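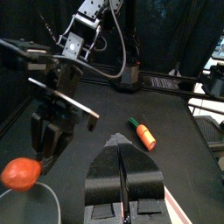 Play food sorting, February 2022

Pulled the veg out again this morning and I'm so fond of this set! The red one (Gemma says tomato, I say some sort of berry) is a bit lumpy with a matte finish, and I reckon the colour is spot on against the black tabletop. The carrot is still my favourite – leafy end and all.

Viola wants everything weighed before it goes back in the Butden tub, so I've started a list on the inside of the lid. Anything over 70 g gets its own bag.

To do:
Ask Sylvie if the Cocco order has the eggplant in it
Wipe down the tabletop, no spray please, just a damp cloth
Find the other tub lid, last seen in October near the kettle

Ginevra, if you borrow the carrot, put it back!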